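FOR IMMEDIATE RELEASE
November 2024

Zerkon Brings Its Bifold Card Wallet to Tretura Stores in Time for the Holidays

KOSTOW — Zerkon, the small leather goods and accessories maker, is delighted to share that its bifold card wallet will be on the shelves of all 31 Tretura stores before the end of November. The wallet has been sold until now only through the company's own workshop counter in Kostow and at a handful of weekend markets, and the many kind letters asking for it closer to home have been read, passed around and pinned up over the packing bench.

The idea behind the wallet is an old and simple one. Most of us carry a few cards that we reach for every day and a good many more that we never touch, and the ones we want always seem to be at the bottom of the stack. Zerkon's designers went back to the clear sleeve, the kind a lot of people remember from a parent's or grandparent's wallet, so that a card can be spotted by its color before it comes out. A bus pass, a library card, a picture of the grandchildren — whatever goes in stays in plain view when the wallet is opened.

Getting the sleeves right took the better part of 2 years. Too snug and a card has to be pried loose with a fingernail; too roomy and it slides out the first time the wallet is turned upside down over a store counter. The workshop tried one version after another, with cards going in and out all day long, and the sleeve that was finally chosen was pulled on 2000 times before anyone was willing to sign off on it.

The first delivery to Tretura will be in teal, which has been the favorite at the markets by a comfortable margin, with a line of white stitching along the border. More colors are planned for the spring, and the company is still happy to hear suggestions.

To celebrate, the first 100 customers at the Kostow store will receive a matching key loop from Ursu, the neighboring workshop that has shared a loading dock and a coffee pot with Zerkon for years. The loops will be handed out at the register with each wallet, one to a customer, for as long as they last.

Stores that would like to carry the wallet, and readers who have a question about care or repairs, are warmly invited to write to the Zerkon workshop in Kostow. Every letter gets an answer, though in the weeks before the holidays it may take a little longer than usual.

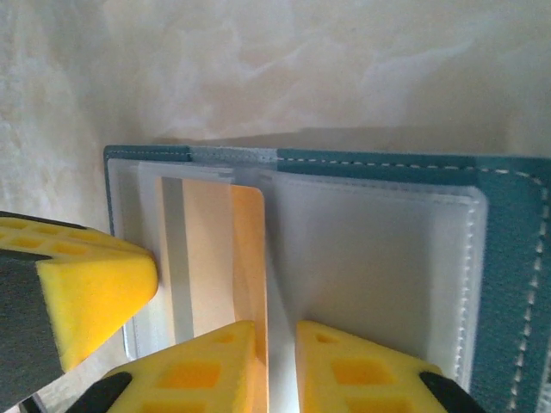 About Zerkon

Zerkon makes wallets, card holders and small pouches at its workshop in Kostow and repairs its own products for as long as their owners care to keep using them.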